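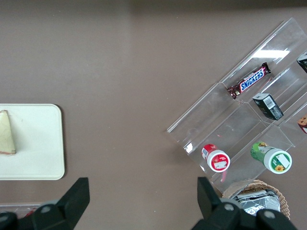
Akihiko Kaneko doubts that 143 days of feeding can settle anything about a weedkiller people eat traces of for years - and he wants the raw data from the Kudo safety trial released. Praltness published its summary in June, saying Ultis-treated corn caused no harm in 1208 rats. The tables cover only 1141. Praltness has yet to explain the gap.

"We may find the product is fine," said Sachiko Fujimoto of Irport, which issued this statement. "A summary paid for by the seller doesn't show it."

Irport has sent Praltness 20 written questions.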